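November, evening

Third session with the hand-held gripper pair, and the first on soft goods. The trial kit came through Andholm, who quote a month-by-month rate and want a decision before the renewal. I ran the rigid set from the Poner list last time and the pads did well on it. Flexible packaging is the harder case and the one Hutsuliak will ask about.

Task is snacks and a shallow pink box on the checked plastic cloth, both hands in use. Target for the order is 400 episodes. Logged 110 before supper and 26 after, then stopped for the battery. 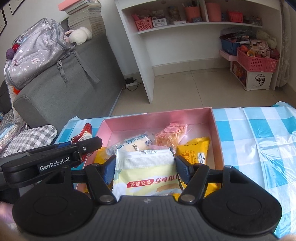 Pale yellow packet held upright between the pads, over the box.

Notes on grip. The textured pads hold film wrappers at moderate closure. Squeezing harder gains nothing and deforms the contents - I would like a mechanical stop at part travel, which the kit does not offer. Side-to-side grasps near the middle of a packet are the most repeatable. Grasps on the crimped end fold over. Trigger return is smooth but a little slow on the left unit.

Rejected 109 of the rigid-set episodes earlier in the month for tracking loss. Changed the lighting and the software version together, so I can't separate the two. Should have changed one.

Glare off the cloth remains a concern. It is worst on the right side, where the plastic is creased. A matte cover would be easier on tracking, but Varnby asked for ordinary household surfaces and this is one.
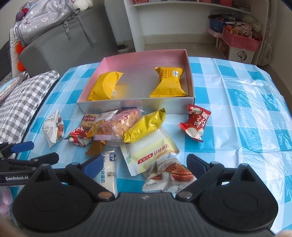
Two yellow packets in the box, the rest on the cloth; fingers open.

Overlapping packets need a plan before the hand goes in. Taking the top one first is obvious, but long packets leaning on a pile drag their neighbors. Wrote that into the operator sheet.

Weight is acceptable for an hour. Past that the wrist complains - mostly the right.

Leaning toward keeping the pair one more month. To ask Andholm: spare pads, price of a second battery, whether the left trigger spring can be swapped at home.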